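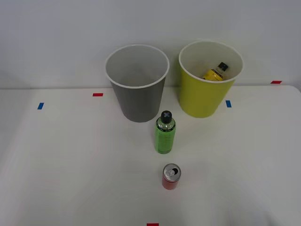 Gray and yellow-green, side by side

Trim color and a contractor question

stuckonbeige, Oct 6, 2015
Got two bids on the outside of our place. Gidico wants a good bit more than Sarkach, but they're including a full scrape and prime on the south side, where the old paint is peeling in sheets. Sarkach says a power wash and two coats will do it. The gap is $1000 and I'd love to keep it in my pocket. Has anybody used either one?

ladderlegs
I'd pay the extra. We went the wash-and-go route in July with a different outfit and I've already got bubbles over the garage. Prep is the whole job!!

mnguni_owner
Disagree, sort of. Sarkach did ours and it still looks great, but our siding was in decent shape to begin with. Ask them what they'd charge to scrape only the bad side. I got a quote for $400 on something like that (small house though).

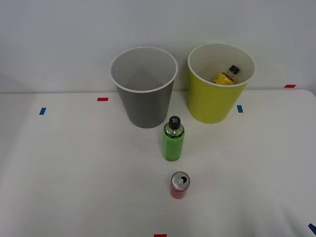
Two cups, gray on the left

ladderlegs
A scrape for 400 sounds like one guy with a putty knife and a radio.

mnguni_owner
Well, he did fine, so I don't know what to tell you.

stuckonbeige
OK, I'll call and ask. Other thing, my wife wants the trim in Ciltinlow's satin and I was leaning semi-gloss. The porch rails get handled all day long and we have kids

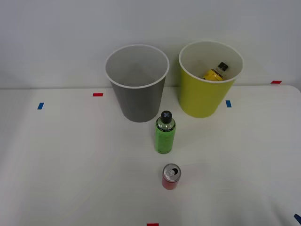
so whatever goes on there has to stand up to a wet rag. Is satin tough enough or am I going to be touching it up every spring?

oldbrushhand
Painted houses for 26 years. Satin is fine on trim, semi-gloss on the rails and the door. You won't see the difference from the street. And get the prep in writing, whoever you hire.

ladderlegs
I'd see the difference lol

Recent topics
Caulk first or prime first?
Roller marks on the ceiling, help
How long does an open can keep
Painting over old wallpaper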